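Vulville's Soup & Cider Supper is back in December, and the 16 restaurants taking part have once again promised to be civil about the chowder. Tickets are $50, which buys a bowl, a spoon and the right to an opinion. Last year's supper raised $1097 for the Gomo Street food pantry, after a spirited dispute over the cost of napkins. Organizer Rozália Rusnák has capped attendance at 120, citing the fire code and the parking.

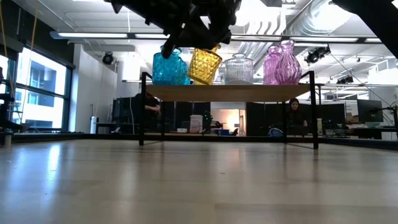
Can you buy a ticket at the door? Only if any are left at 5 p.m., and last year they weren't.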